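Refinishing a table top: how do I know when an old oil finish is ready for another coat?
Posted in Home & Furniture

Tusgate
I have a light wood table that gets used every day. The last person to own it said it was oiled, with no varnish over it. I wiped it down with mineral spirits and let it dry overnight, and now some areas look flat while others still have a slight sheen. Do I need to sand the whole thing before I put on more oil, or can I just go over it? The can I bought is Charpentier hardwax oil and the label only says "apply to clean bare wood." The top is 32 inches wide and I'd like to do it without hauling it out to the garage.
2026-01-17

Skavska
Just go over it. I've never sanded mine and it's fine. Use a cotton rag and don't put on too much.

Quentin Barbier
I would sand it, but lightly. Hardwax oil goes on differently from plain oil. It has wax in it and needs to grip the wood, and the spots that still have a sheen are places where the old finish hasn't worn away. If you coat over them they can stay tacky for days.

Try a water test first. Put a few drops in a flat area and a few in a shiny area and wait 6 minutes. If the drops soak in and darken the wood, that part is ready. If they sit there in beads, it needs sanding. Dry it well afterward.

For the sanding, use 150 grit by hand with a cork block, always along the grain. I wouldn't go finer than 180 with this type of product -- the surface closes up and the oil has nowhere to go. Vacuum, then wipe with a barely damp cloth and let it dry for a few hours.

Put the oil on thin. A white nylon pad works better than a rag, which soaks up half the can. Work with the grain, wait ten or fifteen minutes, and wipe off whatever is still wet. Leave it overnight before the second coat. Keep the room open to some air, and lay the used rags out flat outdoors to dry. Oily rags in a pile can catch fire by themselves.

As for doing it indoors, a drop cloth is enough if you sand by hand. With a power sander I'd take it to the garage.

Wavy grain is where people go wrong. You can't follow every curve, so pick the general direction and stay with it from one end to the other. 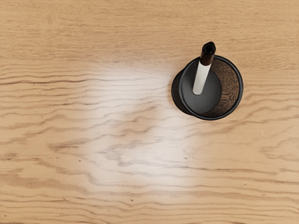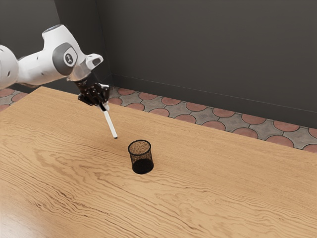
Light wood table top, two views. In the first one the grain runs more or less side to side, so that's the way I'd sand.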